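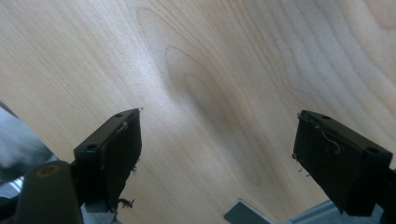

Le plateau, côté fenêtre. Le motif du bois est plus foncé vers le milieu.

Forum Maison > Bois et meubles > Finition plateau de table, huile ou vernis ?

flor_c
Bonsoir, table récupérée en avril, bois clair, gros veinage avec une grande boucle au milieu, j'adore. Vendeur incapable de me dire si c'est huilé ou brut. Au toucher c'est lisse, presque rien dessus je dirais. Je fais quoi, huile ? vernis mat ? On mange dessus, on bricole dessus, tout.
Flor

ulises.cusi
huile dure, 2 couches, ponçage léger entre les deux. Fini.

Birger_E
Pas d'accord avec l'huile si vous mangez dessus tous les jours. Vernis mat à l'eau. L'huile faut la reprendre tout le temps, j'ai donné.

ulises.cusi
oui mais l'huile se reprend JUSTEMENT, localement. Ton vernis rayé tu ponces tout le plateau. bref

elvira.rios
Test de la goutte d'eau avant de discuter ! Dans un coin, cinq minutes. Si ça boit et que ça fonce, c'est brut ou quasi. Si ça perle, y a un produit et faut savoir lequel avant d'en remettre.
Et c'est du massif ou du plaqué ? La boucle ça se voit sur les deux. Regarde le chant.

flor_c
Merci Elvira, je fais la goutte demain matin. Chant pas regardé, j'avoue.
Autre question, j'ai toujours des petites boîtes en plastique qui trainent sur la table, ouvertes, parfois des jours. La rose par exemple :
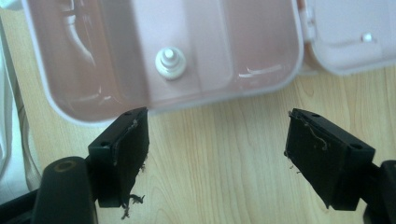 Ça peut marquer le bois à force ? Sur mon ancienne table j'avais des ronds plus clairs sous les objets, jamais compris pourquoi.

Iraklis_C
Lumière. Le bois bouge de couleur partout sauf sous l'objet. Déplace tes boîtes de temps en temps, ou range-les :)

Birger_E
+1 Iraklis. Par contre sur une huile pas sèche, un plastique posé trop tôt ça colle et ça marque, là oui. Encore un point pour le vernis.

ulises.cusi
un vernis pas sec ça colle pareil hein. Lis le bidon, attends, pose rien dessus. Moi j'ai pris la Nivance incolore, payé 279 avec la ponceuse, content.

elvira.rios
Incolore ou pas, fais un essai en dessous du plateau. Sur bois clair ça jaunit souvent un peu et tu vas le regretter si tu aimes le blond.

flor_c
Ok. Goutte, chant, essai dessous. Je penche huile quand meme, désolée Birger. Je reviens poster le résultat.

Birger_E
Sans rancune. Rdv dans deux ans pour le reponçage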